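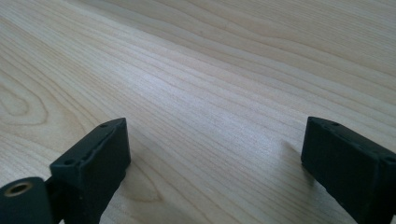 Clearing and wiping a table: solved or not?

Kumoris Workshop Forum > Automation > Household and light shop work
Started by khoa_vu, 2018-06-12

khoa_vu
Splitting this off from the dishwasher thread, where it was getting lost. The claim made there was that table clearing is a solved problem and the only thing left is cost. I don't agree, and I'd like to see the argument made with numbers.

Definition, so we are talking about the same job. A wood table, indoor lighting, whatever people leave on it after a meal or after a shift. The machine removes the items, puts them in the right places, wipes the surface and stops. It has to know when to stop. No fixtures, no printed markers on the table, no person resetting it between items.

I say we have pieces of this and not the job.

nmushi
I run the assembly side at a shop in Ung and I was one of the people who said it was solved, so I'll defend it in a narrower form.

We have an Altorlow arm clearing an inspection bench. Known parts, known bins, one bench height. Over a test run of 700 picks in spring it missed 264. After we changed the lighting and put a dark rubber mat on the bench, misses dropped low enough that we stopped logging them by hand. It runs every shift now.

If your table has a mat on it and you control the light, the clearing half is done. I'll give you the wiping half.

khoa_vu
Then you changed the table. A household is not going to put a rubber mat on the dining table so the machine can see it.

nmushi
People changed their kitchens for dishwashers. They bought plates that fit the racks.

shiyu_y
The mat matters more than it sounds, and it matters for a reason that has little to do with grip.

Bare finished wood is an awkward background. Grain gives you long curved lines with real contrast, and a detector that leans on edges will follow them. A loop in the grain has a closed outline. A plate rim also has a closed outline. If you trained on plain gray benches you will get false detections on a loop, and the arm will go down and close on nothing.

The second thing is reflection. Both shots in this thread have a pale patch on the wood where the light comes back, with the grain still there but weaker. Whatever your method is, contrast drops in that patch and it moves across the table when the camera moves. Active depth sensors can also drop out on glossy areas, depending on angle. A matte mat removes the grain and most of the reflection together, which is why nmushi saw such a change from a cheap item.

faisalp
Agree on reflections. Less sure about the grain. A network trained on enough wood tables learns to ignore grain. I have done this on oak and on a printed laminate and false detections on grain were rare with both. Where it still failed was shadows from the fingers.

You get a soft shadow next to each finger, it moves with the finger, and it gets darker close to the contact point. That is precisely the area you care about in the last few centimeters. My classifier wanted to call it a cloth.

shiyu_y
How many tables in your training set?

faisalp
12. Two of them were mine.

shiyu_y
Then what you have shown is that it works on tables like those. I'd expect a thirteenth with a strong cathedral pattern to break it. I could be wrong, I haven't run your model.

faisalp
Fair. I'll try to borrow one.

thang.hua
Different angle. You are all discussing perception, and for me the hard part is the empty table.

Deciding that an item is present is easier than deciding that none is. To call a table clear you have to have looked at all of it, including the part under your own gripper and the part behind it. A camera mounted near the fingers sees a wide span between them and very little beside or behind. The fingers themselves block the lower corners of the view. So the arm has to travel, keep a record of what area it has covered, and trust its own position well enough to join the views together.

On a plain surface the joining is bad because there is nothing to match. On wood it is better. Grain is a good texture for registration. The same loop seen from two heights tells you how the camera moved. So the thing shiyu_y calls a problem for detection is useful for coverage, and if you cover it with a mat you lose it.

nmushi
We join nothing. Fixed overhead camera, one picture of the whole bench, compare against a reference picture of the empty bench. If the difference is small, it is clear.

thang.hua
And when the bench gets a new scratch or a coffee ring?

nmushi
Someone takes a new reference picture. It takes less time than reading this thread.

khoa_vu
"Someone" is the point of disagreement. In your shop that person is already paid to be there. In a home that person is the one who bought the machine in order not to think about the table.

faisalp
I went back through my notes before replying again. I had a Zokia two-finger gripper on loan for part of last year, and wrote down what it could and could not take off a bare wood table. Rigid jaws, flat inner faces, no suction.

Cups, bottles, boxes, a folded cloth, apples: fine.
Forks and spoons: fine if the handle is clear of the wood. Otherwise the jaw tips scrape.
Plates: only at the rim and only if the rim is raised.
Coins, playing cards, one sheet of paper, a flat washer: close to hopeless by a straight top grasp.
Crumbs: not a grasping problem at all. Needs a wipe or a vacuum.

I stopped before the wiping tests. The tips had already left marks on the finish, and I was using my own furniture.
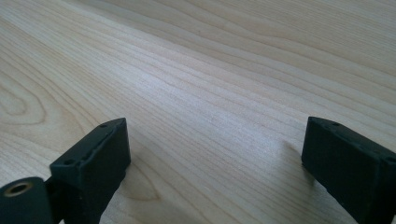 How can a two-finger gripper pick up something flat, like a card, from a bare table?

The usual way is to slide it. One fingertip presses lightly on top, drags the card until part of it hangs over the table edge, and then the two fingers close on the overhanging part from above and below. It needs a clear path to an edge, a wrist that can reach that angle, and enough force control to drag the card without buckling it. Thin nails or a wedge on the tip are the other option, and they wear out.

That was from my notes as well. The sliding method worked for me on cards and failed on paper, which creased.

shiyu_y
A sliding push also works on washers if you don't mind scratching the table. I would mind.

nmushi
We solved washers with a magnet on a stick. The arm holds the stick. I'm not joking, it has been in use since August of last year and it is the most reliable tool on the cell.

thang.hua
Stainless washers?

nmushi
Those go in the miss column.

khoa_vu
This is useful, and it is more or less what I expected. Can someone speak to wiping? Nobody in the other thread had any measurements.

thang.hua
Some. I worked on a wiping task with a sponge held in parallel jaws. Three observations.

The contact force has to be controlled along the table normal, and a table is not as flat or as level as people assume. With pure position control, a height error of a millimeter was enough to go from no contact to a stalled arm. A soft sponge hides this. A thin cloth doesn't.

Covering the area is easy. A back and forth path with overlap is enough. The corners and the underside of the edge are not easy and we left them out.

Checking the result is the bad part. A thin film of grease on varnished wood looks much like varnished wood. We could see it in one lighting direction and lose it in another. In the end we wiped every table for a fixed number of passes and did not check. It is what I do at home too.

shiyu_y
So your machine has no idea whether the table is clean.

thang.hua
Correct. It knows that it wiped it.

nmushi
For a shop that is acceptable. Our cleaning sheet asks whether the bench was wiped, with a signature. There is no line on it for whether the bench is clean.

faisalp
On cost, because the original claim was that cost is the only thing left. The small arm I priced for this came to $989 without a gripper, camera or anything that stops it from hitting a person. It had enough reach for half of my table. So you buy two, or you put it on a base that moves, and then the base is its own project.

khoa_vu
My reading so far: clearing rigid items from a known bench under controlled light is in daily use. Clearing mixed items from an arbitrary wood table works some of the time. Flat items need a trick. Wiping can be done but not checked. Confirming an empty table is still open.

nmushi
I'd move the last one up. With a fixed camera it is a subtraction.

thang.hua
With a fixed camera and a fixed table. I'd leave it where khoa_vu put it.

shiyu_y
I'd leave it too, and I'd add cloth. faisalp has "a folded cloth" listed as fine. Try it with one that somebody has dropped there.

faisalp
Haven't got numbers for that. The folded one I could take by the thick edge. I have a friend's ash table for the weekend with a very loud grain, so I'll run the detector on it first and post the false detections, if there are any. Same lighting as before, no mat.

nmushi
Run it once with the mat too. I'd like to see the difference on a table that isn't mine.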